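Ridthorpe shop notebook – turned parts, the brass fitting job
December, started writing a little after four in the afternoon

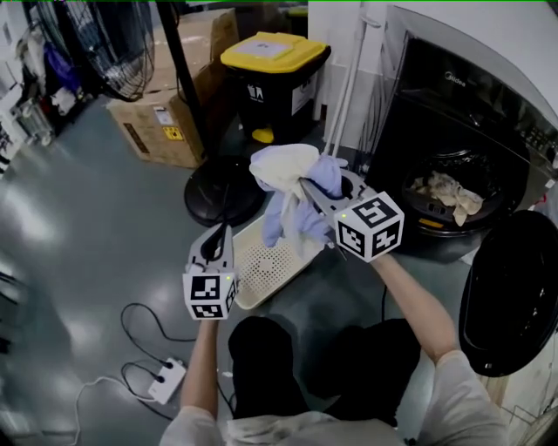

The Rinel elbows are still giving us grief on the thread end, and I want to get it all down while it's fresh, because last time I trusted my memory I ended up cutting the same test piece twice. The drawing wants a clean lead-in on the male thread and a seat that takes the sealing washer without any marking. We have the lead-in fine now. The seat is where the trouble lives: a faint ring of chatter that you can feel with a fingernail long before you can see it. I laid a few of the worst ones out on a cloth, a cream-white one much like the one bunched up with the lavender-blue piece in the gripper over the beige tray, and against that pale color the ring shows up beautifully, much better than it does on the dark bench mat. I'm going to do all my looking that way from now on.

First thing I tried was slowing down. I had been running the facing pass at 2185 rpm, a number I inherited from the older job card and never questioned (shame on me). Dropping it helped a little with the noise, which got lower and less angry, but the ring was still there and the chips started coming off stringy and wrapping themselves around the toolholder. So back up it went, and I turned my attention to the tool itself.

The insert was the Trodeck one with the bigger nose radius. It's a lovely insert for long straight turning and I won't hear a word against it, but on a narrow seat like this it is simply touching too much metal at once. Swapped it for the smaller radius and the ring faded to almost nothing on the next piece. Almost! There was still a patch on one side, always in the same spot relative to the elbow leg, so I suspect the fixture is letting the part lean a hair when the tool comes in.

Had the fixture off and cleaned it. There was a curl of brass tucked under the rear pad, thin as a whisker, and a bit of old coolant gum in the corner. Wiped it all out, put it back, snugged the clamp screws evenly in turn. Please, whoever sets this up next, go back and forth between the 2 screws a little at a time. If you pull one all the way down first, the body cocks over and you will spend your morning blaming the machine, as I did.

After that I ran a batch of 20. Notes as I went:

Seat finish good on all of them by fingernail. Thread gauge went on sweetly, apart from 2 that felt tight in the last turn. Those were next to each other near the end of the run, and I think the threading insert was picking up a little brass on the edge. Cleaned the edge and the following piece was easy again. I set the tight ones aside in the bin with the yellow tag – don't scrap them, I'd like to chase the threads and see whether they come good.

Length over the faces drifted very slightly as the machine warmed up. It's inside what the drawing allows, but I'd rather let the spindle run for a while before the first part next time, especially now the shop is so cold first thing.

A word about deburring, too. The cross hole leaves a nasty little flap where it breaks into the bore, and the hand tool only folds it over if you go in from the outside. Go in from the bore side with light pressure and then a quick twist back out. Takes longer, I know, and your wrist will complain by the end of the tote, but a flap that comes loose inside somebody's air line is no kindness to anyone.

Ekinci are after the same elbow in stainless. I have told them we'll quote but made no promises on the seat until I've cut a piece or two. Different animal altogether, and I expect the fixture pads will need to be harder than what we have on there.

To do: new rear pad, proper stop for the elbow leg, correct the insert on the job card (I've penciled it in, but it wants doing neatly), order more of the small radius inserts. We are down to the last box and it's already open.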